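Player empties an entire kingdom of chickens, gets no reward

A Rurville player has spent most of the spring answering a question that the game's developers say never came up in a single design meeting: what happens if you relocate every chicken in the kingdom to one barn?

Tavion Oyelaran, who posts long and mostly silent videos under his last name, moved all 3,418 of them. The farming RPG has no cart, no leash and no whistle. Chickens in Rurville can be carried one at a time, and anyone carrying one can't run, jump, swim or open a door. Oyelaran propped the barn door with a dead wolf in the first hour and left it there for the rest of the project.

"I figured there'd be an achievement," he says in the opening minutes of the final video. There is no achievement.

The job took 400 hours of play, a good part of it spent walking back from the Nanau marshes, where 13 of the birds live on an island with no bridge. Since the player can't swim with a chicken under one arm, Oyelaran got them off by standing next to an angry ogre and letting it hit him across the water. He lost consciousness each time. The chickens were fine. 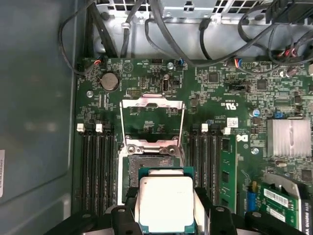

A processor held just below an open socket on a motherboard.

Trouble started well before the last bird. Once the barn held a couple thousand chickens, the game dropped to 4 frames per second whenever Oyelaran faced north, so he learned to come home backward. Villagers who normally complain about the weather began complaining about the price of eggs. One quest giver, a widow who asks the player to find her missing hen, marked the quest complete, failed and complete again every few seconds until he closed the conversation window.

Then the foxes came. Rurville spawns foxes according to how many chickens are nearby, a rule meant for coops of six or seven. The final video includes eleven minutes of them arriving.

Hideaki Aoki, a programmer at Presex, the studio behind the game, watched it over lunch and posted a short reply. He confirmed that the chicken total is right, said the fox rule has no upper limit "for reasons that made sense then," and asked whether he could have a copy of the save file.

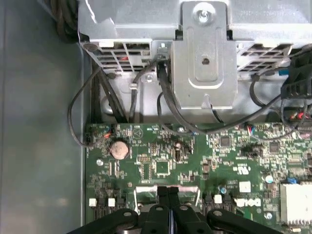

Other players have been less gracious. Parveen Afridi, who holds the record for finishing Rurville without touching a farm animal, pointed out that two roosters appear to be counted as chickens. A forum thread on whether roosters are chickens has been locked twice by moderator Reijo Mustonen, the second time with the single word "Yes."

Presex says a patch planned for July will cap the foxes and leave the chickens alone. The widow's quest is still under investigation.

Oyelaran has already started on the geese, which bite.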